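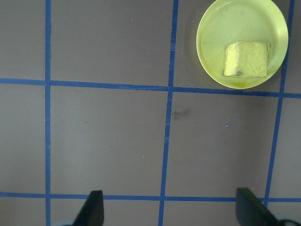
青いテープのマス目と、黄緑の皿にのせた黄色いスポンジ

印刷する | メールで送る

2026年9月27日　文・チェ・ナムギル（ヒリッツ通信 編集部）

事件・防犯担当記者を募集します(ヒリッツ支局、1名)

人口2804人の町ヒリッツで、警察と住民のあいだを行き来する記者を探しています。前任のオットマー・クラーマーは、この夏いっぱいで養蜂に転じました。蜂のほうが取材に協力的だそうです。

この町に派出所はありません。最寄りの警察署はドヴハニュクにあり、車で21分かかります。冬はもっとかかります。住民の関心はもっぱらこの21分に集まっていて、集会を開けば必ずその話になり、椅子が足りなくなります。記者の仕事は、そこで誰が何を言ったかを正確に書き取り、翌朝「そんなことは言っていない」という電話を受けることです。

一方で、紙面に載る事件の大半は、納屋の燃料が抜かれた、郵便受けが倒された、隣の犬が見張りの役を果たしていない、といった類のものです。小さい話だと思って書くと投書が来ます。大きく書いても来ます。 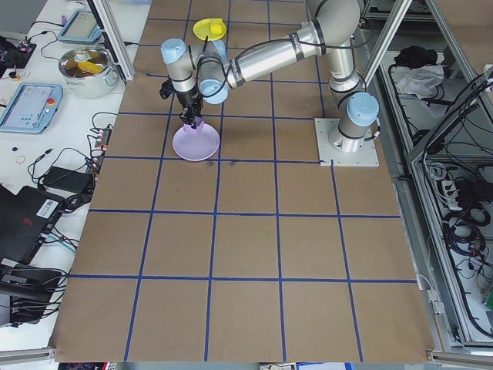
クラフト紙を敷いた作業台とロボットアーム

仕事の内容

・ドヴハニュク署の定例会見への出席(月2回。コーヒーは出ますが、勧めません)
・住民集会、町議会の防犯関連審議の取材
・週刊紙面の「今週の通報」欄の執筆。見出しに「震撼」は使えません
・被害に遭った方やご家族への取材。断られたら引き下がること。ここは冗談抜きで守っていただきます
・訂正記事の執筆。自分の分だけで結構です

求める人

記者経験は2年以上あると助かりますが、なくても、議事録を最後まで読める人なら話を聞きます。普通運転免許は必須です。四輪駆動車をお持ちなら、採用前から人気者になれます。よそから来る人も歓迎します。町の人が名前を覚えるまでは「新聞の人」と呼ばれますが、クラーマーも辞める日までそう呼ばれていました。

パン屋の列で聞いた話と、裏の取れた話を区別できること。パン屋の列のほうがたいてい早く、たまに正しいので、これが案外むずかしいところです。
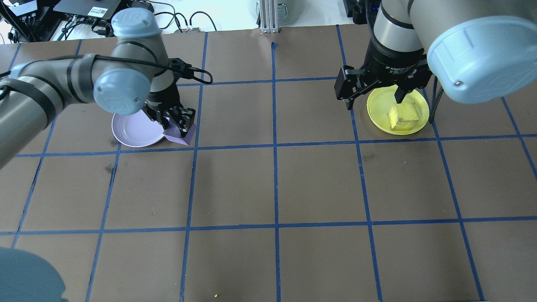
ライラック色の皿と黄色い皿の上にある2本のアーム

待遇

給与は経験に応じて決めます。隣町の新聞より少し安く、隣町の新聞より少し長く続いています。社会保険完備、燃料代は実費支給。夜の集会に出た翌日は午後からの出社でかまいません。机は窓際で、暖房からはいちばん遠い席です。

試用期間は3か月。最初のうちは校閲のレート・オルグが全原稿に目を通します。赤字の量に驚かないでください。編集長の原稿も同じ色で返ってきます。 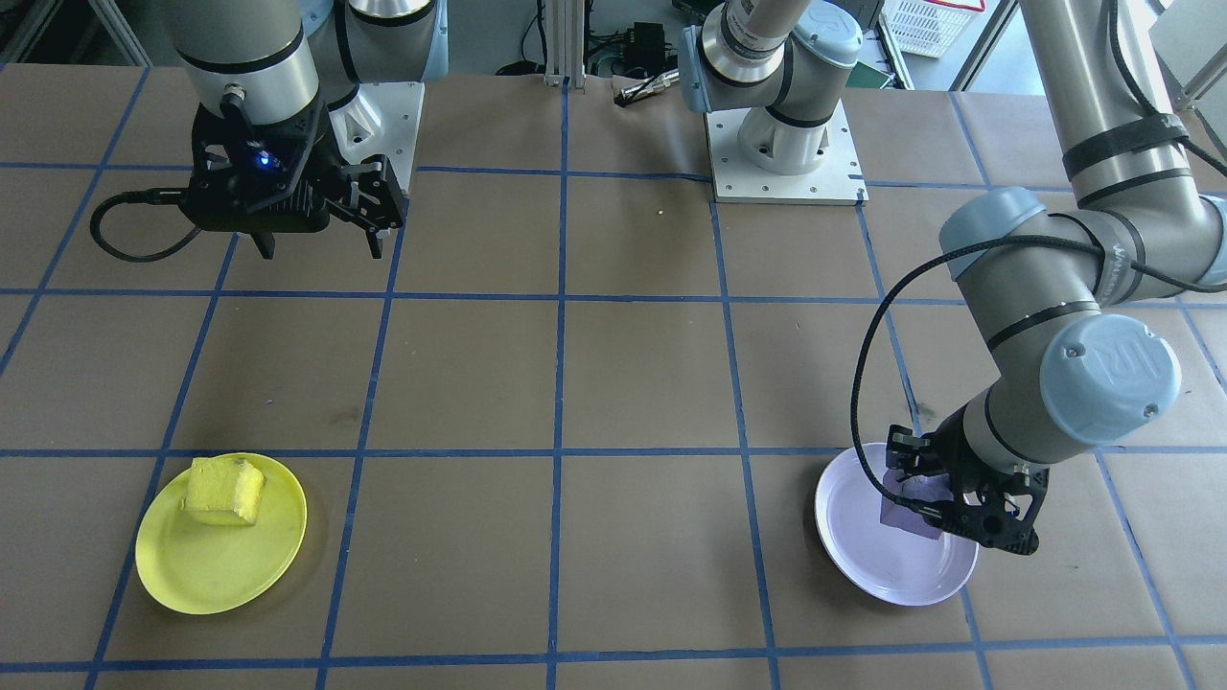
応募方法

履歴書と、過去に書いた記事2本(未経験の方は、地元の会合について書いた800字以内の文章)を、郵送またはメールでお送りください。件名は「記者応募」とだけ書いてください。工夫された件名は、これまで何度か迷惑メールとして処理されています。

締め切りは10月の最終日、当日消印有効です。書類を通った方には、支局で編集長アルビー・クインランとソル・ナレが面接をします。所要時間は1時間、クインランが昔の洪水の話を始めた場合は2時間です。交通費は当方で負担します。

仕事の中身についての質問は、編集部のチェまで。なお、記事への苦情は別の窓口で受け付けています。担当は同じくチェです。

お問い合わせ：ヒリッツ通信 編集部 私書箱252 | © ヒリッツ通信 無断転載を禁じます | ページの先頭へ戻る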